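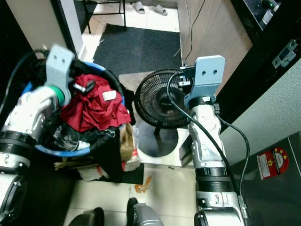
Blue basket, red garment on top.

Lockwood Town loan thread

tedley_end
Salazar is back from Clindance in January and I'd put her straight in the squad. 18 starts up there and she looked sharp in the 2 I watched.

Fluro
Don't see it. They play a back five and we don't. She'd be on the bench by spring.

tedley_end
She played left of a four at Tedley before the loan though.

northgate961
Fluro has a point about the bench. I'd extend the loan – she needs games more than we need cover.

Fluro
Gate was 567 for the last home match, by the way. A local player starting might help that.

northgate961
So now you want her back?

Fluro
I want her back if she starts. Marites Salazar sitting in a coat for three months is no use to anyone.

tedley_end
Fine, we agree then. Is the cup game still a 2 pm kickoff?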